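Workspace Planning, Unit 4: Tables, Walls, Power, Light
Notes to go with the February session, Room 546, Vurari Building

I talked too fast last time and several of you asked for this in writing, so these are my own notes with the gaps filled in. Bring them along when we do the walk-through, and bring a tape measure too (the room has one, and it's always in use).

1. Start with the table

Most of you went straight to chairs and storage in the first assignment. Please don't! Draw the table first, to scale, and then draw where people stand or sit. The longest run we'll use in this course is 96 inches, and I want you to try it against at least two different walls before you pick one.

Color matters more than you'd think. A white top bounces light back up at you, which I love on a gray winter morning and hate at 3 p.m. when the sun comes in low. Dark tops are calmer on the eyes, but small dark parts vanish on them, and you'll spend your life patting the surface looking for a screw. I don't have a winner here. Write down what kind of work happens on the table and let that decide.

2. The wall behind it

Keep it plain if you can. Light gray is my favorite because it doesn't fight with the top and doesn't glare the way a fresh white wall can. Mark every outlet on your plan, including the ones you don't intend to use, and note which end of the table each one is nearest.

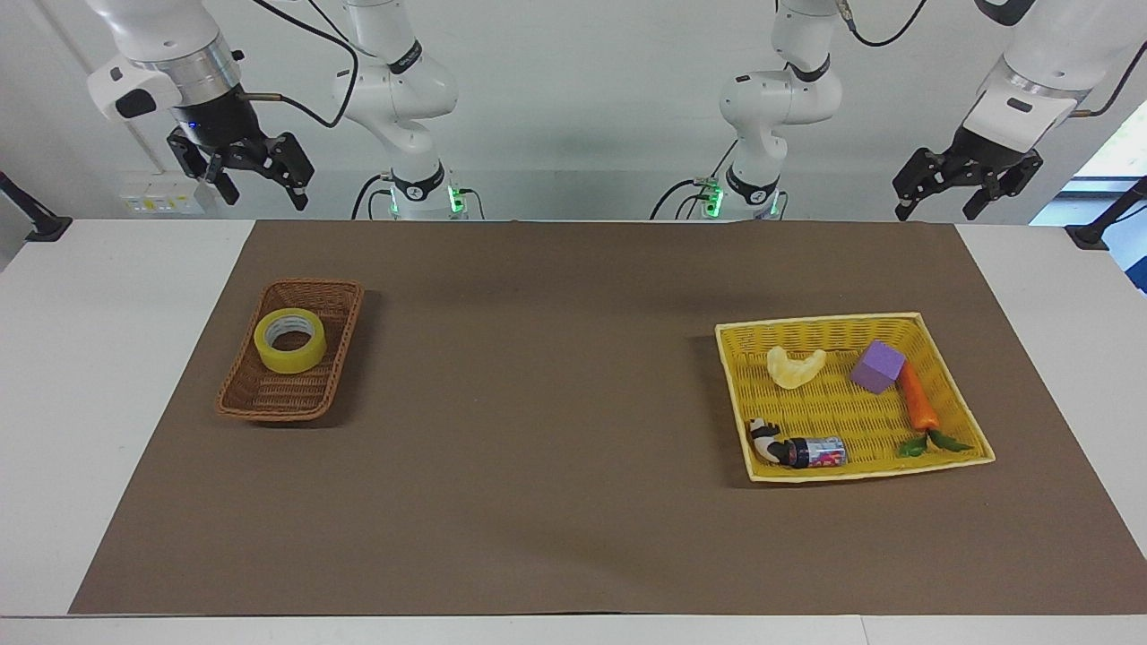
Fig. 4.1. White top against a light gray wall, outlet panel on the left, window side on the right.

Use Fig. 4.1 for exercise A. Sketch the layout from above, put in the outlet panel and the window, and then pencil in the cables. Look at the back edge especially, where the two bundles drape down behind the columns. I'd like your sketch to show where each bundle could go next if you were in charge — along the wall, under the top, into a tray, whatever you can defend.

3. Cables

Two habits I want you to pick up. Leave slack at anything that moves, and keep the slack away from hands and elbows. And label both ends! One label is half a label. I use the Nalto wraparound kind, but masking tape and a pen will get you full marks.

Clamps count as part of the table, by the way. Anything that grips an edge takes up working room, so draw it in, and check that you can still walk past the corner with a box in your arms.

4. Light

We'll plan for 700 lux on the work surface in all the exercises. Take one reading at each end and one in the middle, once with the blinds up and once with them down. The side near the window will almost always read differently from the far side, so don't average them away. I want to see all six numbers.

For next time

Exercise A (the sketch) and exercise B (your light readings, from any table you have at home). Exercise A should take you 20 minutes. If it's eating your whole evening, stop and bring me what you've got.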